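## 4. Teaching the laundry task (remote control)

Read section 3 first. Arms homed, e-stop within reach, leader handles plugged in. Rimik software open on the Record tab.

1. Clear the floor between seat and table. Tuck cables back, they catch.
2. Basket on the side of the left arm. Not touching the seat.
3. Press Record, wait for the beep, then move. Slow. Slower than you think.
4. Grip cloth with one arm, keep the other open and ready over the basket side. 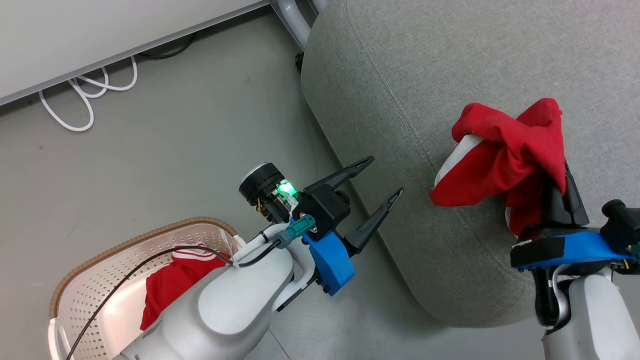

*Fig. 4-1. Right gripper closed on the red cloth, left gripper open.*

5. Lift, carry, let go over the basket. Dont drag cloth over the rim.
6. Back to home pose, press Stop. One episode should take 18 to 25 seconds. Longer than that – delete and redo.

**CAUTION:** Keep hands off the arms while the leader handles are live. Let go of the triggers before you reach in.

**Note:** Check the wrist view before each batch. Both fingertips must show, and some floor between them. If a finger is missing the mount has slipped, see 2.6. 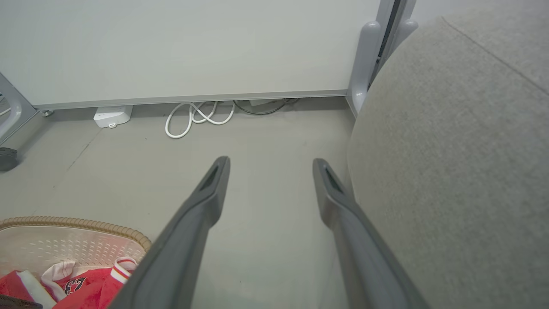 Raghda Darwish writes that her first 230 episodes at Drurkham were all done at one speed and the policy froze on anything bunched up. Vary the grasp point early, she says, and keep the failed grabs you recoverd from.

Agreed – add 6 recovery episodes per batch. Tag them "R" in the Joven log.

7. Save batch. Wait for the green tick before closing the lid.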